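Support > Truvura Room Booking > Resolved tickets > Double bookings and missing confirmations

Posted in September by the Clutstead helpdesk

Problem as reported: the hall and kitchen at our Calten site were showing as free in the booking calendar when they had already been taken, and two groups turned up for the same afternoon. Both had paid their deposit, and both were very nice about it, which made me feel worse. One group moved into the side room and the other kept the kitchen, but we clearly couldn't carry on like that.

I'll set down everything I tried, including the bits that led nowhere, as the next person to search for this may well be sitting where I was with a cold cup of tea and a phone that won't stop ringing.

First I checked the obvious things. The calendar was set to the right time zone, the clocks on the office computer and the tablet by the door agreed with each other, and the opening hours were as they should be. I signed out and in again. I cleared the browser's saved files, and then did the same on the tablet, which took a good while longer than it ought to have done. No change at all. A test booking for 2 pm went through happily, and so did a second one on top of it. 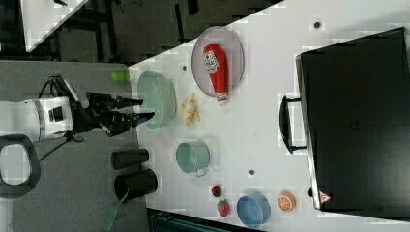
Next I looked at the confirmation emails. Some people were getting them and some weren't, and for a while I was convinced the two faults were one and the same. I went through the outgoing list and found a batch stuck at "waiting". Our plan allows 200 messages a month, and we had used up the lot, mostly on reminders that were going out twice to the same people. I turned off the second reminder (Settings, then Messages, then Reminders) and asked Truvura to release the ones that were stuck. They did so within the hour and were very kind about it. So that was the emails sorted, but the double bookings carried on just as before — a separate fault after all, and I had lost most of a morning to it.

After lunch I rang our Buckley branch, who use the same system and have never had this trouble. We went through the settings page together over the phone, line by line, reading each one aloud like a pair of bingo callers. Theirs had a tick beside "Treat linked rooms as one space". Ours didn't. We had added the kitchen as a room of its own in the summer, so that people could hire it without the hall, and the link between the two had never been made.

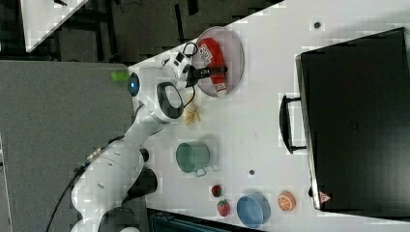

The fix: open Rooms, choose the main hall, scroll down to Linked Rooms and add the kitchen. Then open the kitchen and add the hall there too. It has to be done from both sides. I did only the first half to begin with and was very cross when my test booking still slipped through. Save each page before you leave it — there is no warning if you forget.

One more thing to watch for. Linking the rooms doesn't go back and check what is already in the diary. I printed off the next 40 bookings and went down them with a ruler and a pencil, and found 2 more clashes waiting for us later in the term. Both groups have been rung and given other times, with the hire fee taken off as a thank you for their patience.

Status: resolved. The calendar has behaved itself ever since, and I've asked Truvura whether the link could be offered when a new room is added. They have put it on their list of suggestions. If yours still lets a second booking through after all this, please reply on this ticket with the names of the rooms as they appear on your screen, spelling and all, and I'll gladly go through it with you.

Contact the helpdesk | © Clutstead Community Rooms | Back to top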